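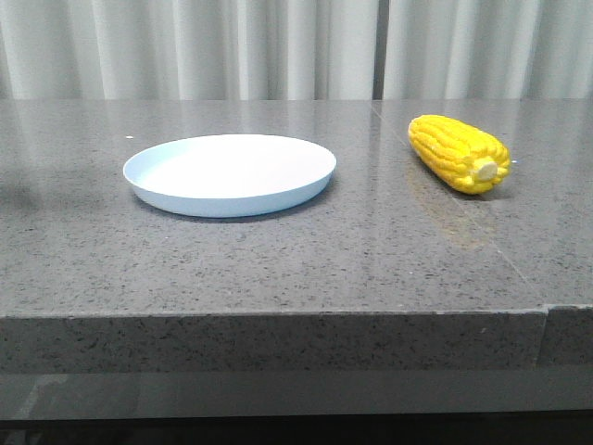
Buffer strip payments: frequently asked questions

Holst Growers' Association gets a lot of calls about the water margin scheme at this time of year. The answers below cover the ones that come up most often. They apply to arable and mixed holdings in the Curnitz catchment only.

What is the scheme?

It pays growers to leave a strip of permanent grass between cropped land and a watercourse. The strip slows run-off and keeps soil and fertiliser out of the river. Agreements last five years.

Who can apply?

Anyone farming land next to a mapped watercourse, whether they own it or rent it. Tenants need written consent from the landlord if the tenancy has less than five years to run. Contractors can't apply on a client's behalf.

How wide does the strip have to be?

Six metres at the narrowest point, measured from the top of the bank. You can go wider, up to 16 metres, and the whole width is paid. Anything beyond that is your own choice and earns nothing extra.

How much is paid?

The rate is £400 per hectare per year. No single holding can receive more than £4,000 in a year, however much land is entered. Payment is made in arrears, after the annual declaration has been checked.

Does a ditch count as a watercourse?

If it is on the catchment map, yes. Dry ditches that only carry water after heavy rain are mostly left off. If you think the map is wrong, ring the office before you sow anything – corrections can't be backdated.

Can I cut or graze the strip?

You can cut once a year, after the end of August, and the cuttings must be taken away. Light grazing by sheep is allowed from September to the end of January. Cattle are not allowed at any time.

Can I spray it?

Spot treatment of docks, thistles and ragwort is fine. Overall spraying is not, and neither is any fertiliser, slurry or manure. Keep a note of what you used and where.

May I drive on it?

Only to cut it or to get to the bank for ditch work. It is not a headland. Turning on the strip at harvest is the most common reason for a reduced payment.

What happens if I sell the land?

The new owner can take the agreement over within three months. If they don't want it, tell us and it will be closed. You keep what has been paid up to that point.

How many farms are already in?

244 holdings had agreements at the last count. There is still money for new ones.

How do I apply?

Fill in form B2 and send it with a marked map to the Holst office. Jytte Hauksdóttir deals with new applications and Catríona Mulcahy with changes to existing ones. The phone is answered until 4 pm.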